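Handout 4: Comparing Two Gripper Controllers on a Simple Tabletop Task

Course notes prepared by Janaína Queiroz, with additions from Ronaldo Dantas

Please read this before you come to lab, even if you only get as far as the section on the approach pose. I know the handouts in this course run long, and I have been told so by several of you very kindly, but the time you spend here really does come back to you once you're standing at the bench with your partner and the clock is running.

Where we are in the course

Last time we talked about open and closed positions, how the two fingers travel together on their linkage, and why a parallel pad is such a forgiving thing to start with. We left the question of control for this week. You'll be running the same arm and the same gripper with two controllers, the Greltow and the Trusmont, and the job is to say which one you would rather work with and to back that up with something you wrote down at the time.

The difference between the two, in short: the Greltow takes a target position for the fingers and drives to it at one fixed speed. The Trusmont takes a target position and an effort limit, and it slows down by itself when the motor current climbs. On paper the second one sounds better in every way. Some groups last January came back preferring the first, and they had good arguments, so keep an open mind.

The task

A plate stands in for the bin, and foam numerals or letters are the parts. Pick up one piece, carry it over the plate, let go. We like foam because it gives a little under the pads, and a controller that squeezes too hard shows itself right away in the shape of the piece. Foam is also cheap and quiet when dropped, two qualities you will come to love.

Start every trial from the approach pose, with the fingers wide open and the plate in view from the wrist camera. Get into the habit of looking at the wrist view before you send anything.

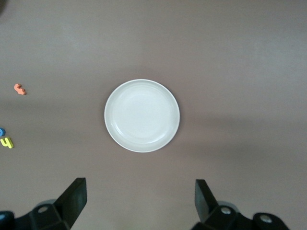
Figure 1. Wrist view with the gripper open. Plate ahead of the fingers, foam numerals off to the left.

Look at where the numerals are in Figure 1. The blue one is only partly in view at the left edge, and the yellow 4 below it is clipped too. If your detector needs the whole outline of a piece, it is going to struggle with both, and you'd want to move the arm over before you ask it for a grasp. The orange one is a nice reminder of a second problem - it's lying on its side, and I went back and forth between a 3 and a 5 myself. For this lab the identity of the piece doesn't matter at all. Log the color and move on.

A word on orientation

Reinaldo Lopes wrote the grasp planner we use, and it picks the narrowest part of the outline and turns the wrist to match. For chunky shapes that works very well. With thin strokes it can choose a spot so close to the end of the piece that the foam pivots when lifted. You can override the planner by typing in your own angle, and I'd encourage you to do that at least once with each controller, if only to get a feeling for how much of the result comes from the planner and how much from the controller. People blame the controller for nearly everything the first time through! Please don't, at least until you've checked the angle.

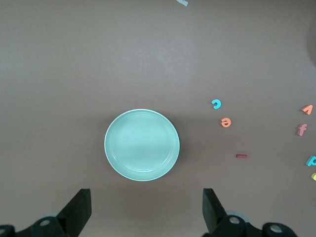

Figure 2. Letters on the right of a pale green plate, seen from the wrist with the fingers open.

Several things in Figure 2 are worth thinking over before lab. The orange e is upside down, with its opening facing up. Where would you put the pads? Across the whole letter is a sensible answer, and so is a pinch on one side of the curve, but they ask for quite different finger openings, and the two controllers behave differently on a narrow opening. Then there is the dark red bar below it, lying horizontally. Work out what wrist angle you would need to close across its short side. Lastly, the letters in the column at the far right are close enough to one another that you should check the path of both fingers, including the outer one, which we all tend to forget.

Settings

Finger speed on the Greltow is set in the startup file at 170, in the controller's own units. Leave it there for the first set of trials. On the Trusmont, the effort limit starts at 565 and the hard ceiling is 600. You may lower the limit as much as you like. If you think you have a reason to go above the starting value, come and talk to Rosimeire Nogueira or me first and we'll look at it together.

Both controllers read the same wrist camera, so don't move the camera mount between sets. If it does get bumped, run the Cliratier calibration routine again and note in your log where that happened.

What to write down

For each attempt: controller, piece color, wrist angle, whether the angle was the planner's or your own, and what the piece did. One line is plenty. "Slid out on the lift" is a perfectly good entry. "Failed" isn't much use to anyone a week later, including you.

Please also keep a note of how the controller felt to use. Was the error message clear? Did you have to go hunting for the stop command? Silvana Lins graded these reports last term and told me the best paragraphs were nearly always in that part, where people had stopped trying to sound official.

Before you leave

Open the fingers all the way, send the arm to its rest pose, and power down the controller before the arm. Foam pieces go back in the tray by the Morais cabinet, letters and numerals together, we don't sort them.

Reading for next time: chapter on compliance, first half only. The second half uses notation we haven't met yet and I'd like to go through it with you in class.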